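Transcribing a handwritten unit war diary
Research methods notes, updated 13/08/2018

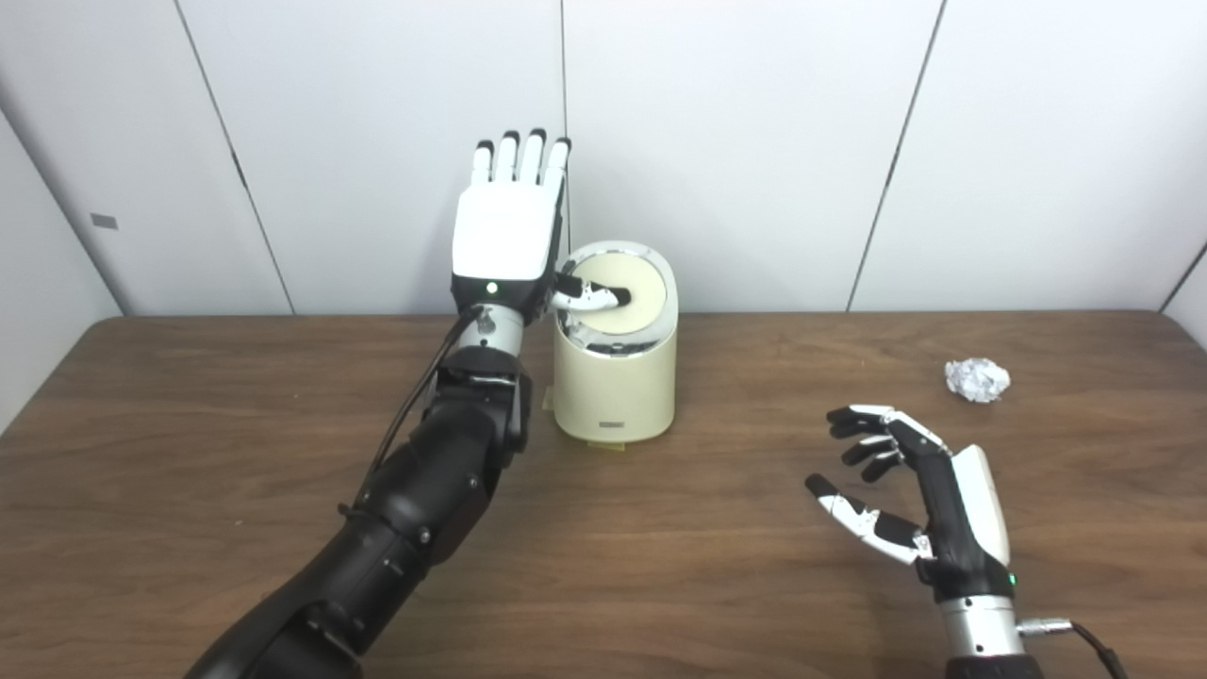

Work from the scanned pages in order, including blank forms and covers. The procedure assumes a typical infantry battalion diary of the Second World War, with one file per month and appendices at the back.

1. Set up a spreadsheet with five columns: file number, page, date of entry, place, text. Keep your own remarks in a sixth column so they never mix with the source.

2. Copy the place and hour as written. Many adjutants recorded a grid reference in place of a town name. Convert it later – the map sheet is normally named at the top of the form.

3. Retain original spelling, capitals and abbreviations. Enter "coy" as "coy". Expansions belong in the glossary tab.

4. Mark an uncertain word with a question mark in square brackets. Use [illegible] after three attempts, then move on. The same name often turns up in a clearer hand in the appendices.

5. Note every change of handwriting. A new hand usually means a new intelligence officer, and his habits with dates and times may differ.

6. Log the appendices separately. Operation orders, casualty returns and sitreps each get their own row, with the date of the document and the date it was filed.

A diary of 400 pages takes one person 19 working days at a rate that keeps errors low. Ursina Leitner proofreads every 23rd page against the scan. If she finds more than three errors on a page, the whole month is checked again.

Save the file as CSV at the end of each session.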